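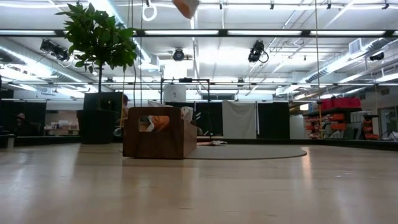 Beschaffung mit Augenmaß: Wie Nendcombe seine Greiftechnik plant

Suche Suchbegriff eingeben Los

Der Haushaltsansatz der Einrichtung in Nendcombe sieht für das kommende Jahr zwei weitere Greifersysteme vor. »Wir beschaffen erst, wenn Wartung und Ersatzteile gesichert sind«, erklärt die Leitung der Abteilung Einkauf. Das Angebot von Paracha liege seit August vor, die Prüfung sei noch nicht abgeschlossen.
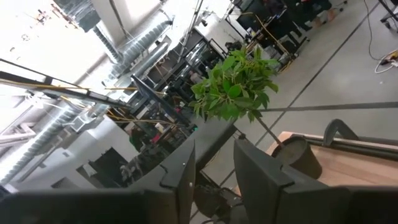 Für Greiferfinger und Kabel sind 60 Prozent der Sachmittel gebunden - ein Anteil, den die Leitung für vertretbar hält. »Verschleißteile wurden früher zu knapp angesetzt.« Über den Rahmenvertrag mit dem Standort Tultstead wird bis zum 20. Dezember entschieden.

51 Mal geteilt | 95 Kommentare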